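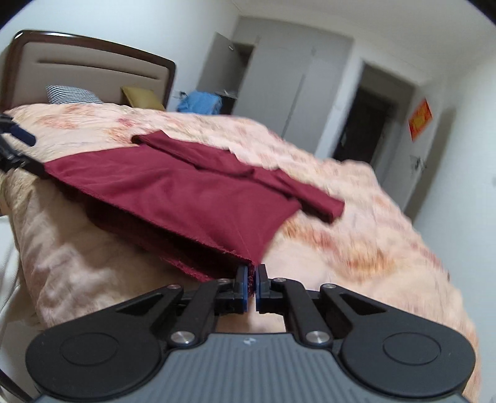 *Maroon cloth on a floral quilt, one corner held in a gripper.*

# Prurkano fitment table

Lookup data for matching Prurkano boat covers and bimini tops to boat models. The Hetell parts counter uses it, and so does the order form on the Lamptey site. Maintained by Ezequiel Ayala.

Last full rebuild: July 13, 2021

## Contents

- `covers.csv`: 1079 rows, one per boat model and cover size
- `biminis.csv`: 771 rows, one per boat model and frame width
- `notes.txt`: free text on odd hulls, swim platforms and tower clearances

## Columns

| Column | Meaning |
|---|---|
| `make`, `model` | As printed on the hull plate |
| `year_from`, `year_to` | Inclusive; blank `year_to` means still built |
| `beam_in` | Widest point in inches, rub rail included |
| `part_no` | Prurkano part number, no dashes |
| `tower` | `y`, `n` or `u` (unknown) |

## Use

Match on make, model and year first. If you get two rows back, the beam decides. Rows with `tower` set to `u` need a call to the customer before the order goes through.

Part numbers starting with 2 are the older snap-on covers. Keep them in the file, as people still order replacement straps for them.

## Known problems

- Pontoon boats sold under the Silico name are listed by deck length in the March import. Fixed for covers, still open for biminis.
- Jet boats have no beam values.
- The order form reads up to 3000 rows per file and drops the rest without a warning.

## Changes

Send corrections with the hull plate text and a tape measurement of the beam. Brochure figures get left out.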